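Courses > Consumer Studies > Unit 3 > Reading Clothing Claims

Print this page | E-mail this page

Notes for Unit 3: What does "lasts longer" mean?

Bring these notes to the seminar. You will also need one hang tag or product page of your own, from any brand.

Last time we looked at price. Now we turn to durability, the claim sellers like best and test least. Start with the Karnell leaflet in your packet. It promises a sweater that "keeps its shape for 500 wears." Ask who wore it. The small print mentions a rubbing machine and a swatch of cloth, and a swatch has no elbows, no cuffs and no collar. I would not call that a lie, but I would not pay extra for it either.

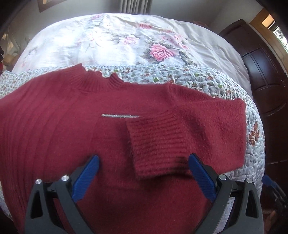

The second problem is the wash. Most wear tests leave laundry out, or run it once at a low setting and call it "home care." Tanport's survey had 3,000 replies, which sounds solid until you read the question: "Are you happy with how your knitwear has lasted?" People who threw theirs out last year were never asked. Of the full group, only 400 said how they washed anything. The summary still draws a firm conclusion about cold water, and I can't find what it rests on.

Terms to know:
Pilling — small balls of fiber on the surface. Often graded by eye against a set of photographs.
Recovery — how far a knit returns after stretching. Ask how long it was stretched, and how many times.
Care life — a marketing term. It has no agreed meaning, so treat it with suspicion.

Ribbed and plain knits stretch differently, so one "stretch score" for a whole garment tells you little. The Urero page gives a single score anyway, to one decimal place.

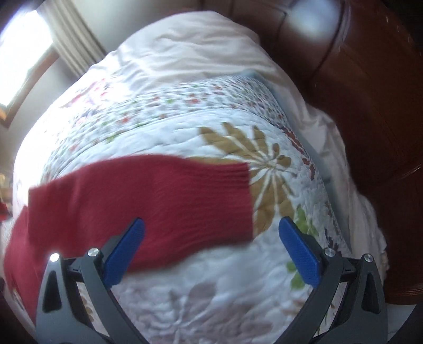

Fig. 2. Deep red knitted garment on a white patterned quilt.

For the seminar, read the Bălan handout, pages 3 and 4 only. The rest repeats the maker's own figures. Then write half a page on your tag: what was tested, on what, and by whom. If the tag doesn't say, write that down — a blank is a fair answer. Please don't fill the gap with what the brand probably meant.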